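Telow Investment Club
Minutes of the regular meeting, January 22, 2019
Back room, Wesitz Public Library

The chair opened the meeting at 7, or as soon as the coffee had been located. A quorum was present. The minutes of the last meeting were approved with one correction: the word "guaranteed" was struck from the paragraph on dividends.

Portfolio report. The club's holdings ended the quarter lower than they began it. The secretary was asked to record that so did everybody else's, and has done so. Cash on hand is enough to do something, and discussion followed on what.

Barninia bonds. The member who proposed buying Barninia government bonds last fall proposed it again. The coupon is very handsome. It was pointed out that coupons are seldom handsome by accident, and that Barninia has most of its debt in dollars and most of its income in its own currency, which has been sliding. The proposer felt the central bank there would raise rates in defense. Another member agreed that it would, and asked what would be left of the local banks afterward. The proposer called this a detail. A motion to buy 200 units was made, seconded, amended to a smaller amount, amended back, and finally tabled until April.
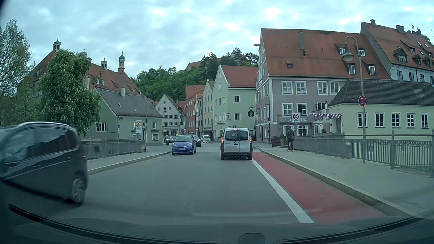

The chair remarked that the club has now tabled Barninia often enough for it to count as furniture. Mạc replied that waiting was still a position, and probably the best one on offer, as the bonds would only get cheaper if the currency went and the club would be glad of its cash. Asked what happens if the currency doesn't go, Mạc said the club would then have missed a good coupon and could complain about it over refreshments, as usual.

Savings ladder. Agreed, with very little excitement, to put part of the cash into short-term Treasury bills and let them roll over. One member wanted to go longer. It was noted that the long end pays hardly any more than the short end at present, and that the club would be tying up its money for the pleasure of it. Carried, one abstention.

Retirement questions. The handout on 401(k) rollovers is still not finished. The secretary accepts the criticism and notes that the critics are welcome to the stapler.

Education segment. A short talk on historic bank panics began in 1811 and had not reached the Civil War when time was called. It will continue at the next meeting – members may wish to eat first.

Other business. Dues are due. The door code has changed; ask at the desk.

Adjourned without objection.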